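Bolsas perfumadas Bradholm para papelera pequeña: mi opinión tras dos meses

Desconfío de cualquier bolsa de basura que prometa "frescor prolongado", y estas lo ponen en letras enormes. El rollo trae 60 bolsas de 10 litros y me costó 7 euros, casi el doble que las del supermercado. Las compré para el dormitorio, donde uso una papelera de las bajitas.

El perfume se nota el primer día, quizá el segundo. Luego huele a plástico, como todas. Viola Lombardi, en su reseña, habla de "una semana de lavanda" y no sé qué bolsa le habrá tocado.

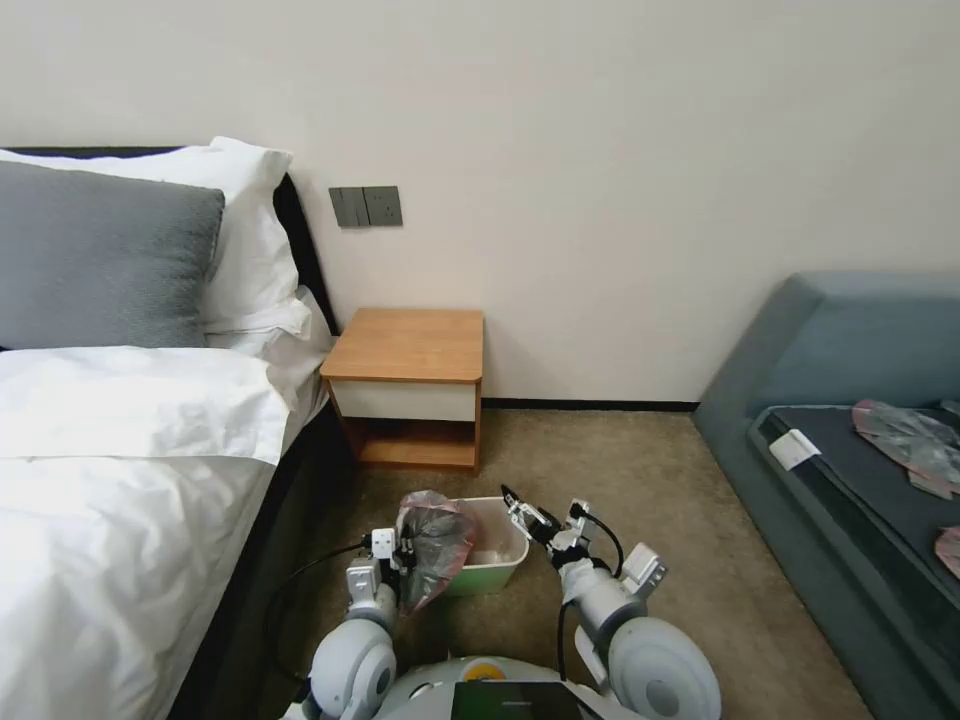 Lo del tamaño tampoco lo veo claro. En una papelera rectangular sobra bolsa por arriba y, si no doblas bien el borde, se escurre hacia dentro en cuanto tiras algo con peso. Además, el precorte va a su aire: de cada rollo he estropeado unas cuantas al separarlas.

A favor, el fondo aguanta. No se me ha roto ninguna con pañuelos, envases de crema y demás. ¿Justifica eso el precio? Para mí, no. Cuando acabe el rollo vuelvo a las Umach, que no huelen a nada y cuestan la mitad.

Puntuación: 2,5 de 5.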